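Last updated: November
Reading time: 3 minutes

LECKIE ANNOUNCES A BIN

Small, cream and not connected to the internet

Britlow, November. Leckie, the household goods firm that has until now made its living from draining racks and a moderately successful butter dish, is pleased to tell the world about the Lumell, a tabletop bin with a lid.

The lid opens. It also closes. The firm is aware that other bins do this and wishes them well.

The Lumell was drawn up for people who peel, core and snack at the table and then leave the remains on a saucer until somebody else deals with them. It is a short cream cylinder with a hinged lid, and the lid stands up at the back by itself while you drop things in. Once you have finished you shut it, and your guests can stop looking at your apple cores. 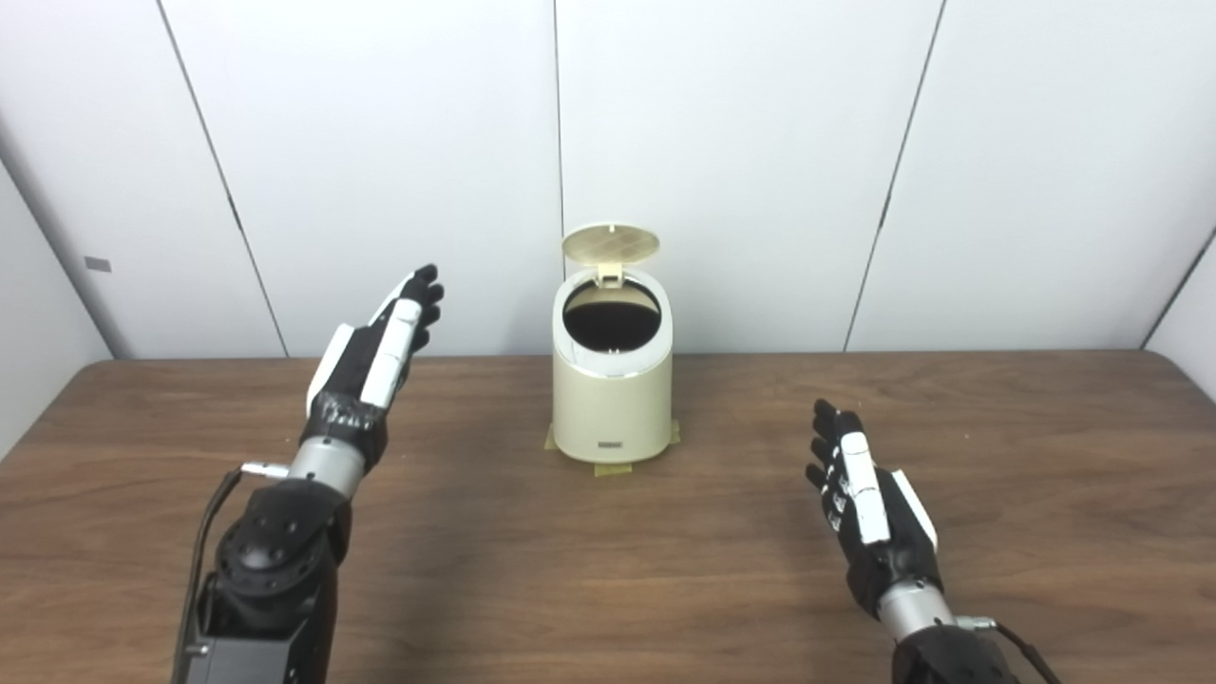 Leckie Trade News, Issue 40

"We spent a long time on the cream," said Eoin Costello, managing director of Leckie. "The first cream was yellow. The second was grey, and my mother said it looked poorly. We are happy with this cream and would ask people not to hold it up against their fridge."

The press office has been asked whether tape is included. It is not. The strips of masking tape round the base are there to hold the bin still on the table, and any householder who wants the same effect can get a roll from the hardware shop. A non-slip ring for the underside is being looked at for next year, budget allowing.

On the matter of fruit, Leckie's position is relaxed. The opening is round and takes a whole piece if you must, though the firm would gently point out that fruit is dearer than it was and that most of it can still go in a crumble. Skins, teabags, eggshells and pencil shavings are all welcome. Soup is not.
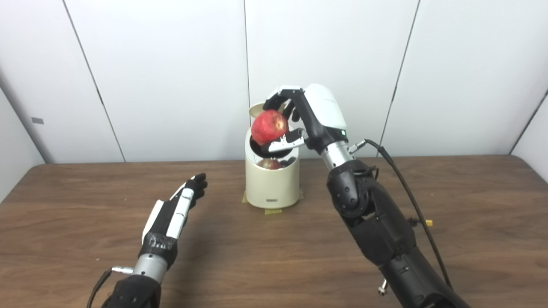
Aleksandra Sowa finds the lid the best part and the size the worst, and told the firm that in a house with teenagers it would be full before the kettle boiled. Leckie has thanked her and suggested emptying it.

Her remarks came out of a home trial in Britlow, in which 8 households kept a Lumell on the kitchen table for 5 weeks. Most liked it. One used it for clothes pegs throughout and gave it top marks. Another sent back a form with the single word "small", underlined, and the firm has taken this as a description.

The hinge caused more argument at Leckie than the rest of the bin put together. Early lids fell shut on people's knuckles, and one early lid would not shut at all, which the design office tried for a while to pass off as a feature. The version now going into shops was settled with the help of Skaltov, who make the hinge and have asked us to say that they make other hinges too.

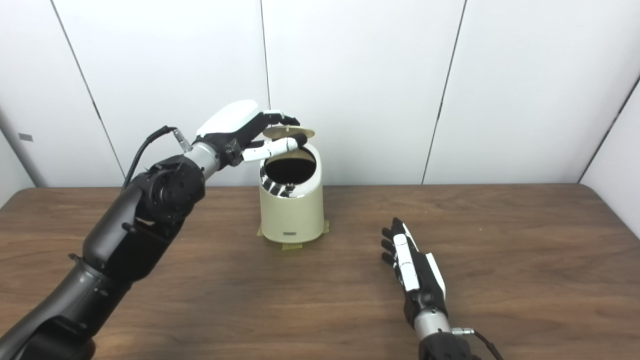

Skaltov's part of the work took most of the spring. Costello describes the result as "a hinge you stop thinking about, after quite a lot of thinking about it."

Cleaning is by damp cloth. Please do not put the Lumell in the dishwasher, on the hob or under a child who wants to reach the biscuits.

The first batch is 360 bins, all in cream. A green one was discussed. It will be sold through Leckie's own shop in Britlow and by post, and trade buyers may ask for a sample from the press office, which is open from nine in the morning and shuts for lunch. 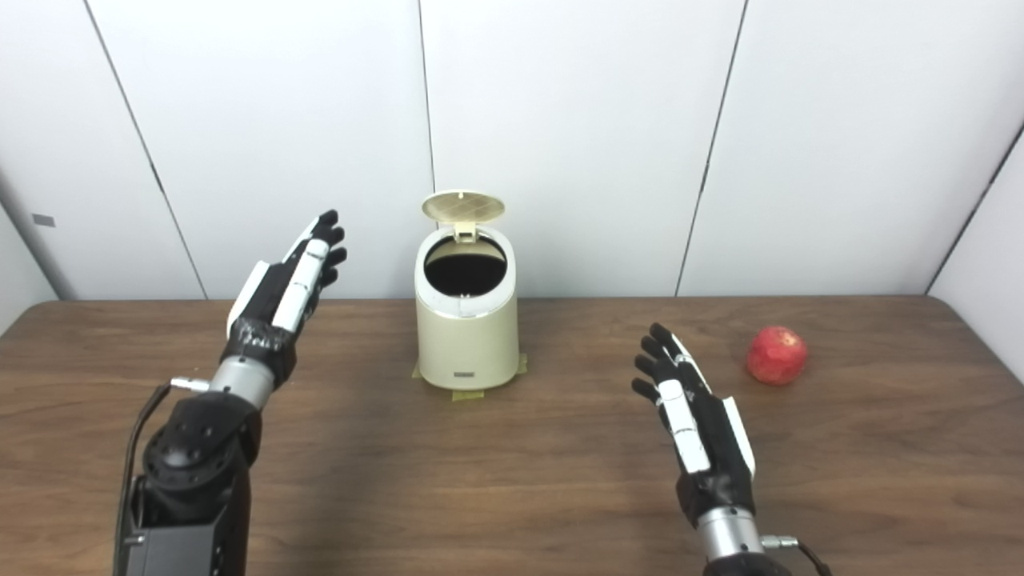 The Lumell tabletop bin in cream, lid open. Apple not supplied.

READER COMMENTS

pegbag: Is there a liner that fits or are we back to folding up carrier bags?

Maureen T: I had the butter dish. Lid broke. Will wait and see.

oldstove: Would have bought the green.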